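Jundeck Forum > Handheld grippers > Faults and safety

Thread: Left jaw stops reporting width partway through folding

kestrel_ohm
Two handheld units, firmware 256, cloth folding on a bed. After 500 cycles the left unit's jaw width freezes at the last value while the fingers still move. Pose data stays good. No error code. The log just repeats the same number until I power cycle. The right unit has never done it. I swapped the batteries and the storage cards and the fault stayed with the left unit.
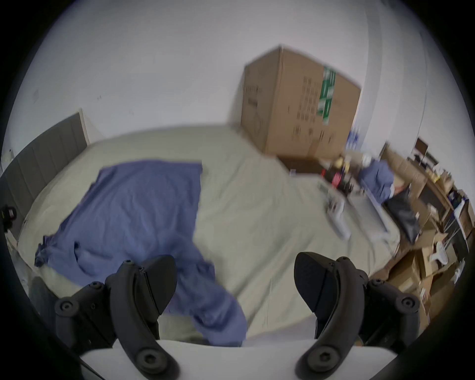
The finger bolts were checked with a torque driver before each session, so I don't think it's mechanical slip. Estier support told me to recalibrate. I did that 8 times.

pallas-r
Encoder cable. On the Kakititz bodies it runs past the trigger spring and the jacket wears through. Open it up and look.

dunmore77
Disagree. A worn cable gives you noise or dropouts before it gives you a clean frozen value. That's the width process hanging. Did you set the watchdog to 2000 ms? The default is off.

pallas-r
Seen it freeze clean on two units. The driver holds the last value when the bus goes quiet. 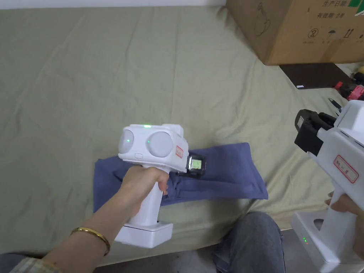 kestrel_ohm
Watchdog was off. Now at 2000 and it trips, so something does go quiet. What bothers me is that the unit gives no warning. The green light on top of the head stays lit through the whole fault, and the characters on the side display are tiny, so I don't read them with both hands busy. I lost a full session that way in March.

dunmore77
Then the status light should be tied to the width stream. File it with Agudelo, they maintain the driver.

pallas-r
File it, but open the handle first.

kestrel_ohm
Ticket filed. Cable inspection tonight.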